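Bellis Hand Tasks, student release

Last updated: October 14, 2019

## What this is

First-person video of small household jobs done by hand, collected by the Ulstead robotics club for its folding and sorting project. The club's arm, Emero, is trained on the clips before it gets any practice on real cloth. There are 475 clips in this release, most of them around 16 seconds long.

## Contents

- `clips/` one folder per task
- `labels.csv` start and end of each grasp, left and right hand separately
- `splits/` train and test lists, divided by home

Tasks were done in members' homes in whatever light was there. Sock clips have the label prefix `sk`.
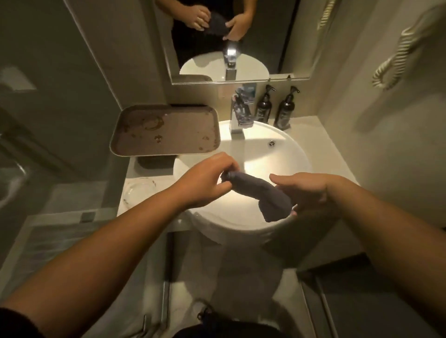
Task `sk`: dark grey sock held over the sink, left hand gathering the toe end.

Grasps were labeled by Glenys Parri and Huw Samuel. If the two disagreed by more than 5 frames, Siwan Morgan made the final call. An open hand supporting cloth is labeled `support`, not `grasp`. Mirror reflections of hands are not labeled.

## Known problems

Dark socks against dark clothing give poor masks. The August clips have no sound. Version 2 renamed the label columns, so older loading scripts need a small edit.

## Use

Free for class and club work. Please credit the club.

## Comments

**Emlyn James:** Does `support` count toward the grasp score?

**Siwan Morgan:** No, it has its own column.

**Eifion Kneath:** Loader fixed for the new column names, works on the Hovside machines.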